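The Case for Fewer Things on the Counter

Kitchen storage is usually discussed in terms of cabinets. The counter gets less attention, although it is the only storage surface that also has to work for a living. My position is that a counter should be planned as work area first, and that whatever stands on it should be charged for the space it takes.

The standard depth of a base cabinet counter in the United States is 24 inches. A row of canisters along the wall uses up to 7 of those, and the strip that remains has to hold a cutting board, the food on it, and the bowl the food is going into. Add a heating appliance at the front and the strip closes. The usual response is to turn the board at an angle until it fits, and a board at an angle is harder to stand square to.

I do not object to canisters. Cereal in a clear jar is easy to check and quick to pour, and the jar occupies less width than the box. I object to the second appliance that browns bread. A toaster oven and a slot toaster overlap in nearly everything a household asks of them before nine in the morning.
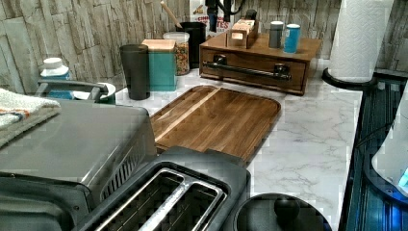 Should a toaster and a toaster oven share one counter?

Only where both run on most days. If one of the two sits idle through the week, it belongs on a shelf, and the cord goes with it.

The rental kitchen I used in Pelilach had 69 inches of continuous counter, which is generous. By June the clear part was barely wider than the board. I moved two items into a lower cabinet, a slot toaster and a crock of spoons, and left the rest alone. The spoons came back within a week — they are reached for while something is on the heat. The toaster stayed down.

Towels deserve a separate rule. The top of a toaster oven is flat, at a handy height, and gets hot in use. A towel should hang from a rail or a hook, and if there is no rail, a drawer pull will do.

Backsplash texture matters too. Stacked stone has ledges, and ledges hold crumbs. Anything parked against it has to be moved before the joints can be brushed out.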